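Sorting the play food and blocks, again

I keep a round table for the play set, and every March I go through it and decide what stays out. The rule I settled on a while back is simple. Fruit goes in the green bowl, blocks go in the tray, and anything that doesn't fit either group has to earn its place or go in the closet.

It never stays that way for long. The fruit is easy enough to keep together, but the odd citrus ends up next to the bowl and the cubes drift to the middle of the table.
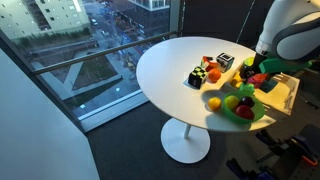

The bowl came first. I bought it from Plenel for 2 dollars and didn't expect much from it, but it's a good size for small hands and it wipes clean. The apple, the plum and the yellow fruit live in it. I used to pile everything in there, blocks included, and then you had to dig for whatever you wanted.

The tray was harder to choose. I looked at one from Brurimau that cost 33 dollars and had a lid, and decided against the lid. A shallow tray with low sides works better for blocks - you can see the colors without tipping it out. It's too long for a round table and hangs over the edge a little. I've stopped minding.
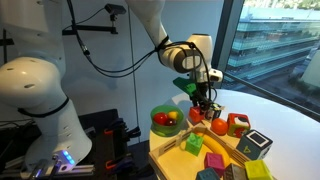

Thu Vũ
Writes about play and storage at Deltbridge

A friend, Ignacio Lozano, asked me whether sorting by color would be better than sorting by kind. I tried it for some 14 days. The red apple went with the red cube, the orange with the orange cube, and so on. It looked nice but it made clearing up slower, so I went back to fruit and blocks.

The green and black checkered cube is still a problem. It's a block by shape, so it should go in the tray, but I like it out on the table. For now it stays out.

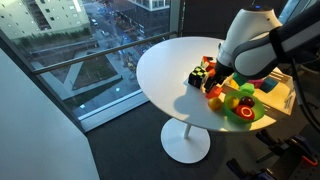

Fruit in the bowl, green cubes in the tray, checkered cube still out.

Next I want to go through the puzzles, which are in a Nieminen box under the stairs and haven't been touched since we moved.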